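How to move a bench job over to a two-arm robot cell without losing the people who know the job
Returns and refurbishing, small electronics. Last updated Nov 26, 2024.
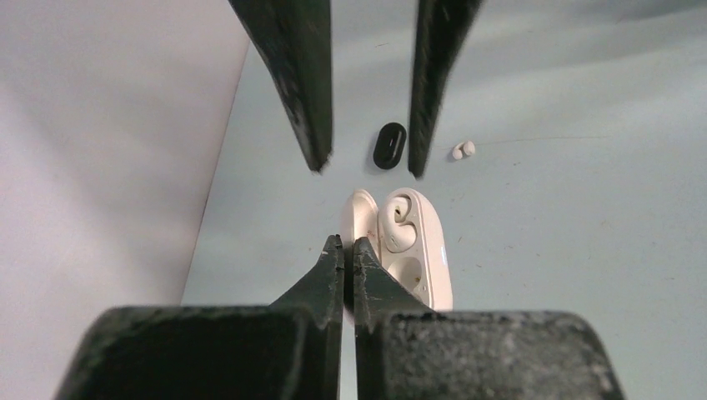
Start with a job your staff already do well by hand. At Gouveia, where I run the returns bench, that was repacking earbuds: open the case, seat both buds, close the lid, pass it on. It is dull work and hard on the thumbs, and everyone on the bench could do it without looking. That made it a good first job for the Pulix cell, as we could tell right away when the robot was doing it badly.

What follows is the order we did things in, with two steps moved to where they should have been.

1. Write the job down as it is done now

Ask each person on the bench to do the job while someone else takes notes. Our written procedure had five steps. The real job had eleven. People were turning the case with the little finger, checking the hinge with a thumbnail, and setting aside anything that felt sticky. None of this was on paper, and the robot can't do what you haven't told it about.

2. Decide what stays with people

Do this before the cell is switched on, and put the list on the wall. Ours reads:

Sorting incoming returns by model
Cleaning
Choosing and fitting ear tips
Anything cracked or with a loose hinge
Final check before sealing

The cell gets the seating of the buds and the closing of the lid. We later tried giving it ear tips and took them back after a week. They are soft, they roll, and a person is faster.

3. Tell people what happens to their hours

We had this too late, and the bench heard about the cell from the delivery driver. Say plainly which shifts change, who will be trained, and whether pay changes with the new duties. At our site nobody's hours were cut, but two people moved from repacking to cell operator and went up a grade. Get that in writing before training starts.

4. Train by hand first

The operator holds the controls and the arms copy the movement. Plan on 200 practice runs per operator before you record anything you intend to keep. Then record 300 good runs for each case model. Keep the failed runs in a separate folder with a short note on each. "Bud dropped, left arm let go early" is enough.

Vary the starting positions. If the case always begins in the same spot, the cell will learn that spot and nothing else. Put loose buds on either side, near and far, and face up or on their side.

5. Check the fingers at the start of every shift

Look at the tips and the inner edges where the two jaws come together. Wipe off grit with a dry cloth. Scuffs on the outside don't matter to us. A chip on a gripping edge does, and it can mark a white case. Log the check in Clonomico under the cell's name, along with the operator's initials.

Wipe down the table too. Hairs and specks end up in the cases.

6. Run side by side

Keep the hand bench open next to the cell for the first 100 cases of any new model. In March we skipped this for the Flavby cases, and 463 of them had to be reopened for a lid that wasn't latching. A person closing lids would have felt it on the first one.

7. Give the operator the stop button and mean it

Any operator can stop the cell for any reason and doesn't have to fill out a form first. Supervisors should not ask for a target number of cases while someone is still in training.

8. Rotate

Two hours at the controls is our limit, then a change to sorting or final check. Operators report sore eyes and stiff shoulders where they used to report sore thumbs. Set the chair and screen height for each person and write the settings on a card.

Review the wall list from step 2 with the whole bench whenever a new model comes in.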